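How to Put On a Staged Reading of a New Musical

So you've got a script, a stack of songs, and a strong feeling that it's time to hear the whole thing out loud. Wonderful! A staged reading is the best fun you can have with a show that isn't finished, and you can do one with a piano, a row of music stands and a couple of weeks of planning.

I've put together a few of these now, most recently for a lighthouse musical called Sowah, and this is the process I keep coming back to. Borrow whatever suits your show.
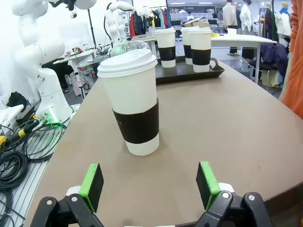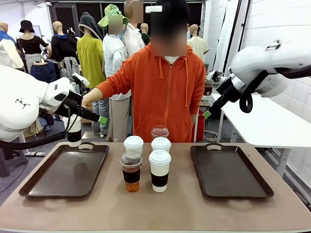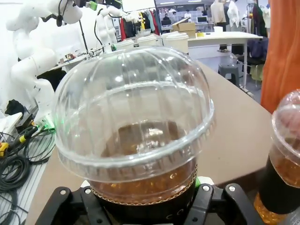

Step 1: Decide what you want to find out

Before you book a room or call a single singer, write down the questions you want the reading to answer. Keep it to one page. With Sowah we wanted to know if the second act started too slowly, and if the audience could follow the jump from the storm to the trial. Those two questions shaped everything, right down to which songs we gave the most rehearsal time.

If all you want is to hear the script, have a table read in somebody's living room first. Singing can be skipped completely, or the composer can bang through the tunes at the keyboard. It's a lovely, low-stakes evening and you'll come away with a page full of small fixes.

Step 2: Freeze the script

Pick a date when the writing stops, and stick to it. I like a full week before the first rehearsal. Writers hate this (I'm a writer and I hate it), but actors who are sight-reading brand-new pages at 4 p.m. can't give you much information about whether the scene works.

Number every page. Put the version date in the footer. If you must hand out a change later, print it on colored paper and give it a letter, so the new pages after 34 become 34A and 34B. Your music director will love you for this.

Print single-sided, three-hole punched, in a plain black binder. Single-sided pages turn quietly and leave a blank side for notes. Avoid plastic page sleeves, which catch the light and squeak.

Step 3: Cast for quick readers

You want people who can pick up a tune fast and make a choice on the first try. A perfect voice is a treat, but a singer who is fearless on day one is worth even more at this stage.

We did Sowah with 8 actors covering every part, and it was plenty. Doubling is your friend. Make a chart with scenes across the top and characters down the side, then look for roles that never share a scene. Watch for quick back-to-backs, too. An actor can play both the judge and the ferryman, but the audience needs a beat to catch up, so leave at least a short scene between them if you can.

Give one extra person the job of reading stage directions. Please don't treat this as an afterthought! A good stage directions reader sets the pace of the entire afternoon. Go through the script with them and cut everything the audience doesn't need. "She crosses to the window, picks up the lamp and sighs" can often be just "She picks up the lamp."

Step 4: Find the right room

Big theaters swallow readings. Look for a rehearsal studio, a church hall or a library meeting room with a decent piano and a ceiling that isn't too high. We used the upstairs hall at Mellthorpe, which seats 70 comfortably, and it felt full and warm without anyone needing a microphone.

Things to check when you visit:

Is the piano in tune, and can it be turned so the player sees the singers?
Where do the outlets are, and do you need an extension cord for stand lights?
Can you hear the air conditioning over a quiet scene?
Is there a second space where actors can leave their coats and warm up?
How early can you get in, and when do you have to be out?

Sit in the back row and have somebody speak normally from the front. Then try the same thing with a few bars of piano underneath. If you're straining for the words, move the piano farther back or close the lid.

Step 5: Plan your rehearsals

For a full-length show, I aim for four sessions.

Session one is all music. Teach the group numbers first, while everyone is fresh and while everyone is there. Record each vocal part on a phone and send the files out that same night.

Session two is solos and duets, with people called in one at a time. Work out cuts and keys here. If a song sits too high, take it down. You're testing the song, and a comfortable singer will tell you a lot more about it.

Session three is a read-through of the scenes with songs dropped in. Stop whenever you need to. Fix who stands at which music stand, who shares, and when people sit.

Session four is a run without stopping, on the day of the reading itself. Finish at least two hours before the audience comes in so voices can rest and the composer can eat something.

Step 6: Set up the stands

A straight line of stands looks like a choir concert. Try a shallow curve, with the piano at one end and a chair behind each stand. Actors stand when they enter a scene and sit when they leave it. That simple rule does an amazing amount of storytelling.

Put the two characters with the most scenes together near the middle, but leave a stand between them so they have somewhere to look. Mark the feet of each stand with a bit of tape once you're happy. They wander.

Keep movement tiny. A turn of the head, a closed binder, a step back from the stand at the end of a song. For Ilik, a two-person piece we tried out before Sowah, our only real bit of staging was that both actors turned their backs during the letter scene. People were still talking about it at the door!

Step 7: Invite a mixed crowd

Friends and family are generous, which is lovely, and they laugh at everything, which is less useful. Aim for a blend: some people who know you, some who love musicals, and a few who'd never normally come to one. The last bunch will show you exactly where the story gets foggy.

Tell people the running time in the invitation. Our first draft of Sowah came in at 123 minutes without an intermission break, and we found that out the hard way. Time your final rehearsal and add a little for laughs.

Step 8: Watch the audience

During the reading, the writers should sit off to one side where they can see faces. Leave the laptop closed. Take a printed song list and a pencil and make the smallest marks you can: a check where people lean in, a squiggle where they start shifting in their seats. Coughing is data. So is the flipping of programs.

If your performers agree, record the sound. A plain audio recording is easier to work from than video, and you'll play the ballads over and over.

Step 9: Ask good questions afterward

Open-ended talkbacks can turn into everyone rewriting your show for you. A short printed card works better. These are the ones I use:

What moment do you remember most clearly?
Where did you feel lost?
Whose story did you think it was?
Was there a song you wanted to hear again?

Leave the cards on the chairs with pencils, and give people ten quiet minutes before the chatting starts.

Then put the cards in a drawer for a few days. Let the composer sleep. When you do read them, sort by scene and look for the spots that come up again and again. With Sowah the trial scene was mentioned on card after card, so that's where the rewriting began, and we threw out a song I had been defending for a year.

We're doing the whole thing again in October with the new second act, this time at the Tranach studio, and I can't wait to hear that opening number with the extra verse. I'm freezing the script this weekend. Colored paper is already on the shelf.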